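Speaker notes: Children's nonfiction in audio
Presstead spring meeting, afternoon session

Slide 1. Opening

Thank the hosts. Say which part of the list I work on: history and science for ages 9 to 13, audio only. Mention that questions can wait until the end, except for questions about rights, which I can't answer.

The talk covers how we turn an illustrated book into something a child can follow by ear. I will use two titles, Namaretti and Song of the Enemer. Both were print books first.

Slide 2. The two books

Namaretti is 418 pages in print, with maps on nearly every chapter opening. It tells the story of a lost supply ship. The Enemer book is shorter and has long sidebars. Listeners liked the first one better in our survey. We had 684 replies, mostly from parents and school librarians.

Play clip one here. Stop it at the word "harbor."

Slide 3. What we do with maps and captions

A map can't be read aloud. We tried reading the captions in order and it sounded like a list. Now the editor writes a short bridge, no more than 40 words, and the author signs off on it. If the map matters to the plot, the bridge goes before the chapter. If it doesn't, we drop it and put the map in the PDF.

Ask the room who has opened the PDF that comes with an audiobook. Wait for hands.
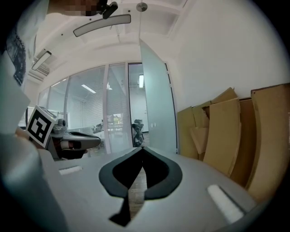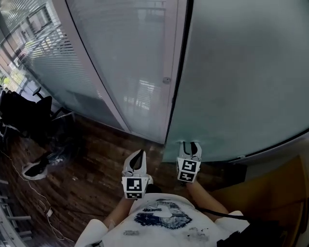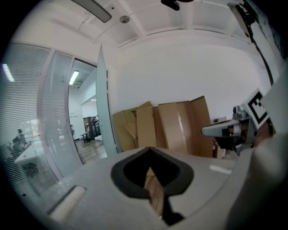 Slide 4. Sidebars

Sidebars are the hard part. In print a child skips them or comes back later. In audio they interrupt. For the Enemer book we moved most of them to the ends of chapters and gave them a second narrator. Two reviewers disliked the change of voice. I would still do it again, with a longer pause before each one.

Play clip two. It has a quiet start, so turn the volume up first.

Slide 5. Dates and numbers

Young listeners lose track of years. We repeat the year when the chapter changes and say "two years later" inside the chapter. Large numbers get rounded only if the author agrees.

Footnotes are left out. Source notes go in the PDF.

Slide 6. Time and cost

Script preparation for Namaretti took up to 80 hours before anyone went into the studio. A novel of the same length takes us far less. Budget for it early, in January if the book is due in the fall.

If time is short, skip the cost table and go to questions. Handouts are on the table by the door.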